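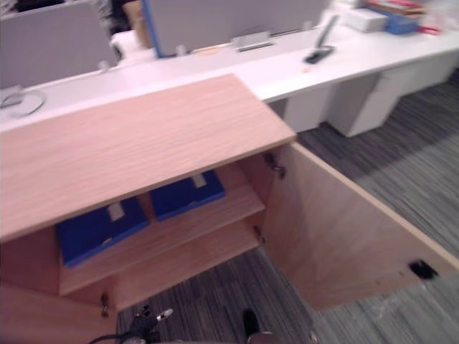 Council hard rubbish in Clondau: is it worth to wait for it?

Posted in: Moving and Settling In

dfragkou
Hello everyone. My wife and I are moving from Clondau to Lisbridge in March and we have too much furniture for the new flat. One of the pieces is a wood-grain cabinet with two doors. I have read the council page three times and I am still not sure I understand the rules, so please excuse me if the answer is obvious to you.

My questions are these. First, does the council collection take furniture with doors and hinges still attached, or must it be taken apart? Second, how early may I put things on the nature strip? The page says "the evening prior", but my neighbour has had a mattress outside for a week and no one has said anything to him. Third, is it better to sell? I would prefer that somebody uses the things, but I do not want to have strangers in my home every evening until we leave.

Thank you in advance.
Dionysis Fragkou

karkine_kev
Whole is fine. I put out a wardrobe last year with doors on and they took it. Tape the doors shut though, or they flap about in the wind and some kid gets a whack.

Don't worry about the evening before thing. Everyone puts it out on the weekend so people can have a look through first. Half of it is gone before the truck comes.

mulberry22
Please do worry about it. I got a letter after leaving a sofa out three days early, and my sister in Karkine got one as well. They may not fine you the first time but they do write down the address. Also if it rains, your nice cabinet is just swollen rubbish and then it is no good to anyone.

karkine_kev
Been here 25 years and never had a letter.

mulberry22
Well, I have had one, so now he has both sides.

dfragkou
Thank you both. I have telephoned the council this morning to ask directly. The lady was very kind. She told me that the evening before is the rule, and that for furniture the doors may stay on if they are taped or tied. There is a limit of 2 cubic metres for each household. I had to draw this on paper to imagine it. With the bookshelf and the old desk chair we are under, I believe, but not by much.

The next free booking is on a Tuesday, one week before the movers come.

tall_order
Sell it! Honest opinion. People pay decent money for storage, especially students. Put it at a fair price, say pick-up only and cash, and it will be gone in a weekend. We made 400 dollars from our garage before we moved and it paid for most of the petrol and the takeaway.

If you don't want people inside, carry it to the carport and do it from there.

mulberry22
Depends what it is. Solid timber, yes. If it is flat-pack, I would give it away and save yourself the messages. I once had eleven people ask "is this available" about a shoe rack and not one of them came.

dfragkou
This is exactly what I am afraid of. I do not know how to judge the wood. My wife bought the cabinet second-hand from the Ghaffari shop before we were married, and she does not remember what they said about it. It is heavy, which I took as a good sign, but my brother-in-law says that the cheap ones are heavier.

tall_order
Your brother-in-law is right, sorry. Look at the underside or the back, somewhere nobody bothered to make it pretty. If the grain on the face carries on over the edge, that's a good sign.

pelican_pat
Have you asked Ghaffari's whether they take things back? They used to do pick-ups in Clondau for free if the piece was clean and nothing broken. I think they stopped going out to Karkine but Clondau should be okay. Ring after lunch, the mornings are hopeless.

karkine_kev
They did stop coming to Karkine. Bit of a sore point.

dfragkou
I rang at two o'clock as Pat advised. They will come for the cabinet and the bookshelf if I send the measurements, and they do not pay anything, which is fine with us. The desk chair they do not want. One arm of it is repaired with tape, so I understand them.

I have kept the council booking for the chair and the small things. Kev, I will put them out on the evening before, I am sorry, I am this kind of person.

karkine_kev
Fair enough mate. What colour's the chair?

dfragkou
Grey. You are welcome to it, but please come before Tuesday.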